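La taza no se cuelga: defensa de la bandeja

Por Eylül Öztürkmen

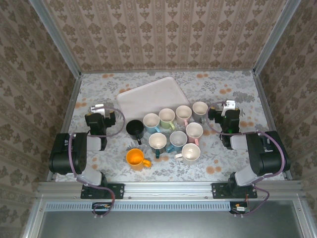

El problema de almacenamiento

Una taza es un objeto mal diseñado para guardarse. El cuerpo es un cilindro, forma que se agrupa razonablemente bien, pero el asa rompe la simetría y obliga a reservar a su alrededor un volumen que casi siempre queda vacío. Quien haya intentado meter la vajilla de desayuno en un armario estrecho conoce el resultado: las tazas del fondo giradas hacia un lado, las de delante hacia el otro, y un hueco en medio en el que no cabe nada.

Las soluciones habituales son tres: el gancho bajo la balda, el árbol de tazas y el apilado. Sostengo que las tres son peores que una bandeja rectangular de plástico, lisa, con las esquinas redondeadas y sin compartimentos. Es una posición poco popular entre quienes venden accesorios de cocina.

El gancho

El gancho transmite todo el peso al asa, que es la parte unida al cuerpo por dos zonas pequeñas. En una pieza nueva y bien cocida no pasa nada. En una pieza con una fisura en la unión, el usuario se entera cuando ya no tiene remedio. Además, la taza colgada oscila al retirar la vecina, y el golpe se produce borde contra borde, donde el esmalte salta con más facilidad.

Tuve ganchos Drellby durante 4 años en una cocina alquilada. Estaban bien fabricados y no se soltó ninguno. Se desportillaron 6 tazas, todas por el borde y ninguna por el asa, lo que me obliga a reconocer que mi primer argumento es teórico y el segundo no.

El árbol

El árbol ocupa encimera de manera permanente y tiene una capacidad fija. Si la casa posee más tazas que brazos, las sobrantes vuelven al armario y se acaba manteniendo dos sistemas. El modelo Wistent que probé tenía otro defecto, común a todos los de su clase: la carga es asimétrica en cuanto se retiran las piezas de un lado. Un soporte cuya estabilidad depende del orden en que la familia desayuna no me parece un soporte.

El apilado

Apilar dos tazas idénticas es aceptable si el pie de una encaja en la boca de la otra. Apilar tazas distintas es una apuesta. Las de color vivo agravan el asunto, porque el pie sin esmaltar de la superior deja marcas grises en el interior de la inferior. En un interior blanco la marca se ve, y en uno negro se ve menos, pero está.

La bandeja

La bandeja no resuelve la geometría del asa. Lo que hace es cambiar la unidad de manipulación: en lugar de mover tazas, se mueve un conjunto. Se saca entero, se pone en la mesa, se reparte y se recoge en el mismo orden o en cualquier otro. La profundidad del armario deja de ser un problema porque ya no hay que alcanzar nada en el fondo.

Para que funcione deben cumplirse algunas condiciones.

La superficie interior ha de ser lisa. Los compartimentos moldeados fijan un diámetro y descartan todas las tazas que no lo cumplen.

El acabado mate es preferible al brillante. No tengo mediciones de fricción, solo la observación de que en mi bandeja anterior, brillante, las piezas se desplazaban al inclinarla un poco para pasar por la puerta.

El reborde debe existir, pero ser bajo. Un reborde alto impide agarrar el asa de las tazas exteriores y obliga a levantarlas por la boca, con los dedos dentro. Es antihigiénico y lo hace todo el mundo.

El color debe ser claro. Sobre blanco se ven los restos de café y las esquirlas.

Cómo se carga

Primero se despeja la mesa y se extiende un mantel, que amortigua. El tejido fino con estampado de flores sirve igual que uno liso. Las tazas se reúnen delante de la bandeja vacía antes de colocar ninguna. Este paso parece superfluo y es el que más tiempo ahorra, pues permite ver de una vez qué asas son anchas y cuáles son estrechas.

Las de asa ancha van en las esquinas, con el asa en diagonal hacia dentro. Las demás se disponen en filas alternas, de modo que cada asa ocupe el hueco entre dos cuerpos de la fila contigua. Ningún asa debe sobresalir del reborde. Si la última taza no entra, no se fuerza: se guarda aparte o se admite que sobra.

Sobre el color

Se me ha objetado que una colección dispareja, con una taza naranja junto a una negra y otras en rosa, verde pálido o azul grisáceo, queda desordenada en una bandeja y pide un estante a la vista. Opino lo contrario. El juego uniforme tiene sentido en un restaurante. En una casa, el color identifica la taza de cada cual y evita lavar dos veces la misma. El fondo neutro de la bandeja basta para que el conjunto se lea como tal.

La objeción seria

La objeción seria es el peso. Una bandeja llena de cerámica debe sujetarse con las dos manos, y no todo el mundo puede bajarla de una balda alta. En ese caso hay que ponerla en un cajón bajo o en la balda inferior, o repartir la carga en dos bandejas menores. La mía es una Yalçınkaya de tamaño medio y está a la altura de la cintura. La versión grande, de Salcombe, la devolví: cabían más tazas de las que podía transportar sin apoyarme en el marco de la puerta.

Los ganchos siguen atornillados en aquella cocina. Supongo que el inquilino actual cuelga paños.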